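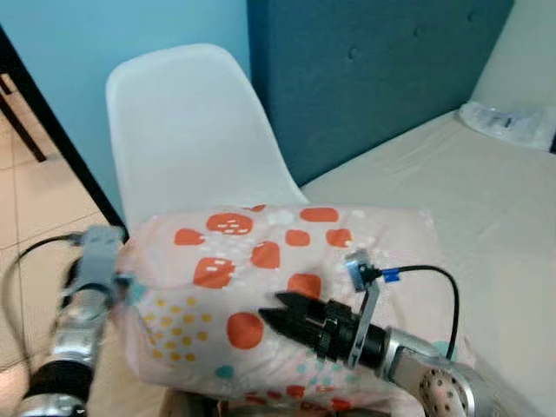
Three shots are enough to tell whether the sight is on the paper, Tiburcio Trujillo holds, and not enough to tell where the rifle is zeroed. Most club shooters zero with three anyway. They fire, find the middle of the triangle, turn the knobs by the measured amount, and fire three more. If the second triangle lands on the aiming point they stop. If it lands slightly to one side, they turn the knobs again, often back the way they came.

Chapter 7
Zero and Dispersion

7.1 Terms used in this chapter

A rifle fired repeatedly from a steady rest at the same aiming point places its shots in a scatter. The scatter has a center and a width, and the two must be measured separately. The center is called the mean point of impact, or MPI. It is found by averaging the horizontal positions of all shots and then the vertical positions. The zero error is the distance between the MPI and the point where the shooter wants the shots to land. Sight adjustments move the MPI. They have no effect on the width.

Width is described in several ways. Extreme spread is the distance between the centers of the two shots farthest apart. It is quick to measure with a caliper and is the figure printed in most advertising. Mean radius is the average distance of the shots from the MPI. Standard deviation is calculated for each axis and is written in this book as s. Unless stated otherwise, the horizontal and vertical values are assumed to be equal.

Angles are given in minutes of angle (MOA). One MOA covers 1.047 inches at 100 yards and 6.28 inches at 600 yards. Readers who use milliradian sights should consult the conversion table at the end of the chapter before attempting the exercises.

7.2 Why small groups mislead

Extreme spread depends on the number of shots fired. With the same rifle and ammunition, the average three-shot group measures about 2.4s, the average five-shot group 3.1s, and the average ten-shot group 3.8s. A group can only stay the same size or grow as shots are added. Comparing one shooter's three-shot group with another's ten-shot group is therefore an error, and a common one.

Extreme spread also discards information. In a ten-shot group, two shots set the result and the other eight contribute only by falling inside it. Mean radius uses every shot and varies less from one group to the next. It takes longer to measure, and for this reason it was seldom used at club level until target-scanning software became available.

Selecting the best group makes the problem worse. The smallest of six groups is a poor estimate of what the rifle will do on the seventh. A shot may be excluded only if the shooter called it bad before looking at the target.

7.3 Error in the zero

The MPI of a small group is itself an estimate. Its standard error on each axis is s divided by the square root of the number of shots. Take a rifle with s equal to 0.4 MOA. After three shots the standard error is 0.23 MOA, or 1.4 inches at 600 yards. After ten shots it falls to 0.13 MOA, or 0.8 inch at the same distance.

A sight with quarter-minute clicks can thus be adjusted more finely than a three-shot group can justify. The shooter who corrects by one click after every such group is following random variation. The MPI wanders, and the record book shows a rifle that seems unable to hold its zero.

7.4 The Clonlow record

The record used in this chapter comes from the covered range at Clonlow and was kept by Sigita Ozoliņš and Deividas Lūse. It lists 534 shots from a single bolt-action rifle, all fired from a front rest and rear bag with ammunition of one lot. Position is recorded for each shot to the nearest 0.05 inch. Air temperature and the interval since the last cleaning are entered by session. Of the total, 66 shots were fired from a clean, cold barrel and are marked C in the tables.

The C shots are treated apart until Section 7.8. Many shooters believe that the first shot from a cold barrel lands in a different place from those that follow. The belief can be tested only by collecting first shots over many sessions and comparing their MPI with that of the rest. A single stray first shot is no evidence for it or against it.

Before going on, the reader should plot the first 30 shots of Table 7.1 on graph paper, mark the MPI after shots 3, 5, 10, 20 and 30, and keep the sheet for use in Section 7.5.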